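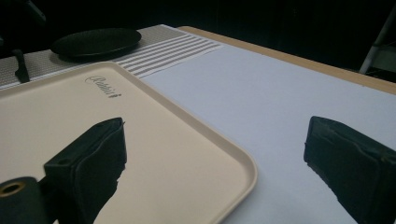
Slide 1. Cream plastic tray, raised rim, on a pale cloth or paper.

Notes, Hirbridge talk, November 2018
Shared kitchens and why they go off the rails

Start before people have sat down properly. Thank Luuk Claeys for the invite and the lift from the station. Don't do the parking joke, it died at Drumar.

Ask for hands: who has shared a kitchen at work? In a share house? At a footy club or a hall? Leave hands up. Who has written a note and stuck it on the fridge? (Wait for it.)

Slide 2. Wulwood hall
Background, keep it quick. Hall kitchen, 60 regular users, one sink, one fridge, cupboards from when the place was a kindergarten. Playgroup mornings, choir at night, the seniors' lunch, then whoever books it for a christening. All decent people. All convinced the others are pigs.

What they fought about: lids. Tea towels. Whose milk. The good knife. Not money, hardly ever money -- the gas bill was 1,169 dollars for the year and it went through without a word. The good knife took up two meetings.

Read out the milk note. Read it slowly. Let them laugh then move on, it's longer than I remember.

Slide 3. What we tried first
Labels on everything. Lasted till June. Labels came off in the wash, then got redone in a different hand with different names for things. "Serving bowls" and "big bowls" were the same shelf. Choir never found the big bowls again.

Roster. Say we had a roster, say it was laminated, leave it there.

Slide 4. What worked (a bit)
One shelf per group, at hand height. Everything else is common and anybody can use it.
Common stuff gets washed and put back by the last user, even if they didn't dirty it. This was the hard one. Expect a question here.
Fridge emptied on the last night of the month, no exceptions, no ringing round.
Bring it, take it home. If your slow cooker stays it becomes everyones slow cooker.

Tell the slow cooker story if time. If behind, skip to slide 5.

Slide 5. Cost
153 dollars for hooks, tubs and a second drying rack. Compare Vasiliu Street, who spent 700 on new cupboard doors and still had the same arguments, just behind nicer doors. Be kind about this, some of them may be in the room. Check with Luuk.

Slide 6. The awkward bit
Somebody always does more than their share and won't say so until they quit. We lost two good people that way. Ask early. Ask them on their own, not in front of the group. I didn't and should of.

Pause. Water.

Slide 7. Take home
Go and look in your own cupboards this week. Pull out anything without an owner, put it on the bench with a date on it. If it's still there in a month it goes to the op shop.

Questions -- likely ones:
Dishwasher? We never had one. Pass to the Drumar lot if they've come.
Locks on cupboards? Tried at Wulwood, key went missing, cupboard is still locked.
Food allergies? Separate boards and a separate toaster, proper advice from council, don't wing it.

Handouts by the door. Bring the spare clicker battries. Finish by ten to, they need the room for supper.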